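The cutting board has been demoted

I bought the maple cutting board at Dekgate in December, for a kitchen I believed I was about to start using. It was on the end display between the salad spinners and the candles. I carried it home under one arm like a surfboard and oiled it that same evening, which made it more attention than I had given any other kitchen object in my adult life.

For a few weeks it lived on the counter and was admired. I cut one loaf of bread on it. Then I went back to the thin plastic mat, because the plastic mat goes in the dishwasher and the maple board has to be washed by hand and stood up to dry like a visiting relative.

Meanwhile the blocks had come to live with us. I should explain the blocks. They were part of a shape sorter called the Zacharias, which my sister passed along when her kids outgrew it, in a bag, minus the lid with the holes in it. A shape sorter without its lid is a bag of small plastic shapes. You can't sort them into anything. You can only own them.

And I did own them, mostly with the soles of my feet. The star is the worst. Anybody who has met a plastic star on the way to the bathroom at 2 a.m. will back me up. The cubes at least have the decency to be blunt. The cylinders roll under the radiator, where they join the pen caps and that one sock.

I tried a shoebox. I tried a drawstring bag, which swallowed the blocks and could then be stepped on all at once. I looked up a storage system from a company called Fena that had 24 tiny drawers and cost more than my first bicycle, and I had it in the online cart for most of an afternoon before I pictured myself labeling a drawer "green, round" and closed the laptop.

What I landed on was the board. It was flat and clean, it was leaning against the wall doing nothing, and it had an edge. It turns out... no, I'm not going to pretend there was a method. I put a block on it to get the block off the floor, then another one next to that, and by the time the coffee was done I had a row.

Rows are dangerous for a person like me. Once there's a row, there's a question of what order the row is in, and I gave that question a great deal more thought than I gave my taxes. I tried it by shape first. All the stars together looked like a military funeral. Size was no use, as they're all more or less the same size. Rainbow order was next, but I kept wanting an orange, and there is no orange in the Zacharias set. I looked online for a single orange block. You can't buy one. You can buy a bucket of 300 assorted, or for the truly committed a classroom tub of 1,000, and I would like it on record that I bought neither.

So now I do it by color, with blue on the left and green on the right, and red in between because red next to blue looked like a sports team. Yellow goes next to blue. I won't be taking questions on yellow.

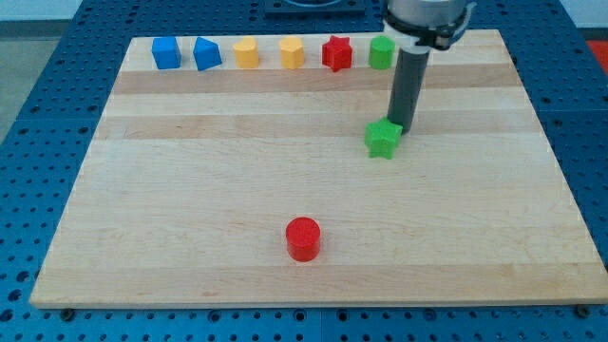 Back row in order, blue to green. Still a star out front to deal with.

I've grown fond of it like this. The bands in the maple make everything on it look more expensive than it is, and a blue prism with a peaked top, set down beside a blue cube, could pass for a little house with a garage. I've caught myself nudging them a hair to the left on my way past, the way other people straighten pictures.

The drawback is that I no longer have a cutting board. I mentioned this to my sister, who suggested I move the blocks, as if that were a thing a person could do at this stage. I've been looking at the Iltel ones instead. They do a bamboo one with a groove around it to catch the juice, should I ever cook something that has juice. It weighs nothing and has very good reviews, 565 of them, and I read far too many before bed. One woman uses hers as a tray for succulents. I felt very seen.

I'll probably order it next week. The plastic mat has started to curl up at the corners and an onion rolled off it last night. It went under the radiator.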